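Pouring Is Harder Than It Looks

By Nasrin Zamani
2018-03-10

My brother-in-law runs the kitchen at a care home in Prandcombe, and every few months he asks me when he can buy a robot. He doesn't want one that talks to the residents. He wants one that will put out the drinks at three in the afternoon, pick up the cups at four, and wipe the tables before supper. He has a staff of six and it is the dullest hour of their day.

I used to tell him five years. I have stopped giving him a number.

I spent 11 years as a process engineer at a plant in Winidcombe that made bathroom fittings, and I worked beside robot arms for most of that time. They were very good. The one closest to my desk picked up a brass valve body and set it in a fixture 1459 times on a normal shift. When it stopped, the reason was nearly always upstream. Somebody had loaded a tray backward or a part had come in with a burr on it. The arm had no opinion about either. It went where it was told.

People see a machine like that and assume the home is next. It seems like a fair guess, as a kitchen is a slower place than a factory and the loads are lighter. But everything that made the Winidcombe arm reliable had been done before it was switched on. We spent 37 days on the fixture and the trays alone. No family is going to spend 37 days getting a kitchen ready for a machine to put away the forks, and if they did, a child would move the drawer insert on day 38.

Take pouring a drink. A person does it while talking on the phone. You feel the weight leave the jug, you hear the note rise as the glass fills, and you ease off near the top without deciding to. A machine has to get all of that from somewhere. 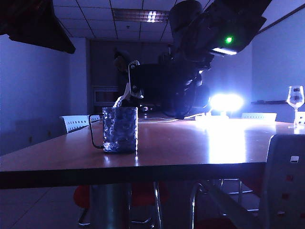

Water is a bad material to hand to a robot. It is clear, it moves, and it takes the shape of whatever it is in. Glass is nearly as bad. A depth camera that does fine with a cardboard box can look straight through a tumbler and report the tabletop behind it. Light makes it worse. A lamp that bothers you a little can blind a sensor completely, and real rooms are full of lamps, windows and shiny tables.

Tae-yang Shin, a former colleague who now works on grasping at a small firm in Bremcombe, told me his group can get water into a cup nearly every time if they choose the cup. When they let visitors bring a cup from home, the rate drops to a figure he would not let me print. I respect that he measures it. Plenty of groups show you the one good pour and leave it there.

That is my main complaint about how this work gets reported. A short film of a robot doing a chore tells you that the chore was done on that occasion, with that cup, in that room. It says nothing about the next morning. My brother-in-law needs 107 drinks put out in an afternoon, seven days a week, and a machine that gets 95 out of 100 right would leave him mopping up five or six times a day around people who use walkers.

The price matters too, but less than people think. Ward Hoekstra, who ran maintenance at our plant, used to say the arm was the cheap part of any cell. You paid for the guarding, the programming, and the person who came out when it faulted at two in the morning. A care home has no such person. It has a handyman on Tuesdays.

I do think some of these jobs will go to machines, and I would be glad of it. Floors have partly gone already. Moving a cart of dirty dishes down a hallway is well within reach, and I would buy that before I bought anything with fingers. Folding towels is closer than folding shirts. Loading a dishwasher with one kind of plate could be done now by anyone willing to own only one kind of plate.

Drinks come later, I believe, along with anything involving a wet cloth, a soft bag or a person who might reach across. The people working on those problems are right to work on them, and slow progress is still progress. I would just like them to tell us how many tries it took, and what they changed in the room between tries.

My brother-in-law asked again last week. I told him to buy a better cart.

1147 shares | 37 comments

Contact | Copyright 2018 | Back to top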